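Bon, petit post rapide, je file dans dix minutes. Grand tri de la chambre commencé hier soir, pas fini évidement. Sheena m'avait dit « une surface à la fois », du coup j'ai attaqué par la table. Celle avec la nappe à fleurs, collée au mur blanc.

Tout ce qui traînait ailleurs a atterri dessus. Gobelets, cotons-tiges, la peluche violette. Le ventilo vert reste, pas négociable en juillet. 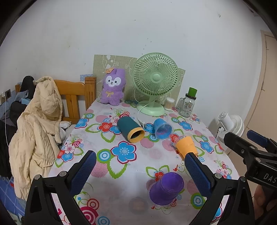 Les gobelets, je sais pas quoi en faire. J'en garde 2, le reste part chez Yoga, qui en casse tout le temps. Le bocal à anse, je le garde pour le thé glacé. La peluche, non, je la donne pas, n'insistez pas.

Reste l'étagère et le carton de décembre, toujours scotché. Ce soir peut être. Si vous avez une astuce pour ranger les câbles, je prend !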